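Ticket 2351: Wrist view blocked at right end of pad, suture demos

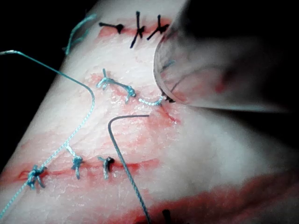
Page 2 of 24

Project: Lekota (suture practice demos)
Station: Werwood bench
Opened by: Pravesh Oosthuizen
Assigned to: Barry Bloxham
Opened: 05/09/2023
Priority: normal
Status: open, waiting on recheck

Problem as reported

When the arm works toward the right end of the middle incision, the clear plastic cup on the gripper side covers the part of the pad we need to see. The rim comes down on the pad beside the last small knot in the blue running section. Thread and pad can be made out through the plastic, but only faintly. The labeling tool (Kasinine) keeps losing the thread at the rim and starting a new track on the other side.

Second problem, maybe related: the long loose blue thread on the left gets joined to the lower left knot as one object. The thread passes through that knot, so I can see why the tool does it, but we need them as two labels.

Steps to reproduce

1. Load the Lekota profile on the Werwood bench.
2. Open the wrist camera view and wait for exposure to settle.
3. Drive to the right end of the middle incision.
4. Run a short demo with the labeler on.
5. Look at the thread tracks near the rim.

Expected: one track for the running thread up to the last knot.
Got: two or more tracks, with a gap at the rim.

Log

Entry 1, Barry
Checked the wrist camera mount. Screws tight, no play. Lens wiped. Ran the steps above 10 times and got the split track on every run. Not a loose camera.

Entry 2, Barry
Moved the bench lamp to the left side to cut down shine near the blue stitching. The small bright patches were being picked up as bits of thread. Fewer false hits after the move. Split track still there. Leave the lamp where it is now – there is tape on the bench for the stand.

Entry 3, Pravesh
Please don't turn the pad to get around this. The older demos all have it lying on the diagonal, and I want the new ones to match. If the start pose has to change, change the arm and write down the new pose.

Entry 4, Barry
Understood. Pad stays. Tried backing the gripper off before the labeler starts. The rim clears the last knot and the tool holds one track, then splits it again when the cup comes back down. So the labeler is fine when it can see the thread. The fault is the blocked view.

Entry 5, Barry
On the black stitches: the upper incision labels correctly. Three separate knots, three labels, even with the long crossing tails on the middle one. The tool has more trouble with the blue. My guess is that the darker gray-blue strand running down the lower center is too close in color to the rest. I gave it its own class for now, called "loose strand."

Entry 6, Pravesh
Fine with the new class. Use it for the long one on the left too, from the needle tip to where it meets the knot. Past that point label it as knot. I don't want people guessing where one stops, so put the rule in the labeling notes.

Entry 7, Barry
Rule added to the notes. Relabeled 24 clips by hand with it. Two of them had no usable view of the running section at all and I marked those as rejects. They are still on the Skallumness drive in the reject folder. Do not delete – we can use them later as blocked-view examples.

Entry 8, Pravesh
Looked through the relabeled clips. Left side is good. For the rim problem I would like to keep the blocked parts in the training set but mark them "hidden," so the policy sees what the camera sees. Cutting them out leaves a jump in the motion and we had trouble with that in January.

Entry 9, Barry
Agreed. Added a hidden flag to the profile. It has to be set by hand at the moment the rim covers the last knot and cleared when the knot is back in view. Tested on one clip and it saved correctly. Export not tested yet.

Still to do

Barry: test export with the hidden flag on.
Barry: look at a second camera on a fixed stand, right side of the bench.
Pravesh: recheck the split track count after the next batch.

Workaround until closed

Record as normal with the pad in its usual position. Set the hidden flag by hand. If the flag won't save, close Kasinine, reload the profile and set it again before labeling anything else in that clip.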